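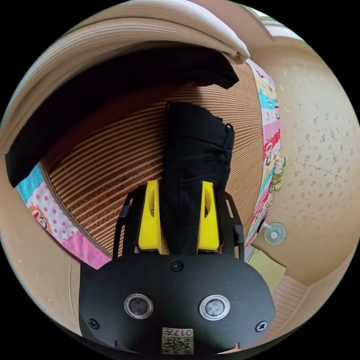
Dark garment, apparently trousers, on a woven mat

Meat Export Licensing: Proposed Changes to Inspection Fees

Posted by ksimon_trade, 25th April
Members are asked to comment on the ministry's draft rules for export plants. The draft sets a flat inspection fee of 700 per container and requires a veterinary officer on site at all hours. Plants in Skotidthorpe would be covered from the first day. Comments should address the text of the draft only.

Posted by Plomer
The flat fee favors large exporters. Golestani ships over 300 containers a year and can absorb the cost. A small plant sending 20 cannot. I request that a sliding scale be considered.

Posted by hidesandfreight
I do not agree. Inspection takes the same time whoever owns the plant. The shipment refused in March came from a small operator, and every exporter in the district lost sales as a result.

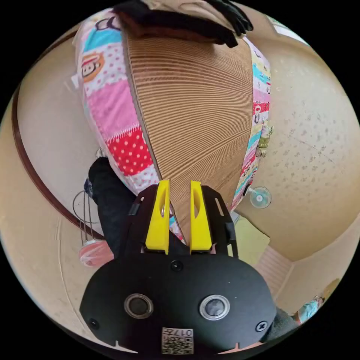 Filed under: Trade and Agriculture

Posted by Pavus
The previous member's account is incomplete. The March shipment was refused over its paperwork, and the meat itself passed. Section 2 of the draft does not deal with paperwork at all.

Posted by hidesandfreight
The correction regarding the paperwork is accepted. My position on the fee is unchanged.

Posted by ksimon_trade
Both views will be entered in our response. Members who wish to be named should send their details to Kristóf Simon by private message.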